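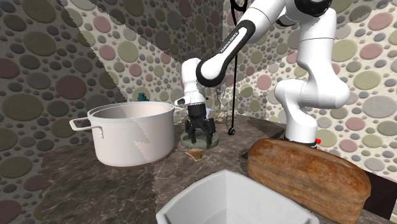
Sunday, 4 pm. Kitchen counter set, domain randomisation, second pass.

Finished the rerun on the bread task with the wallpaper and worktop textures swapped every episode. Same policy weights as Friday's build, same Franka model, only the backgrounds and lighting changed. 200 evaluation episodes, seeds 2000 upwards so they don't overlap with training.

Result: 57 per cent success. The plain grey wall version is still clearly ahead, so the texture swap hurts more than I expected after 3000 demos. Nassoro Kinyua thinks the polka-dot wall is the worst of the lot because the dots are near the size of the small props in the wrist view. Plausible, not tested. Will split the results by wall texture before arguing any further.

Failures I watched back:
- gripper comes down over the green disc when the goal is the loaf. Most common by a long way.
- goes for the broken bit of crust instead of the loaf. Prompt says "bread", so arguably our fault. Change the wording to "loaf" and rerun.
- forearm clips the pot rim on the way left. Planner padding, an old problem.

Rendering: the shadows on the side of the big pot come out in steps. Shadow map resolution, I think. Left alone for now, as changing it would mean redoing the baseline too.

Zerkach config is saved next to the Plisbridge one. The Lozano scene file still has the old loaf mesh, don't use it.

To do: per-texture split, new prompt wording, try the run with the disc taken out and nothing else touched. If the number comes back up then it's distractors and the wallpaper is off the hook. Nassoro has the Gasbridge machine until the evening, so the runs go on overnight.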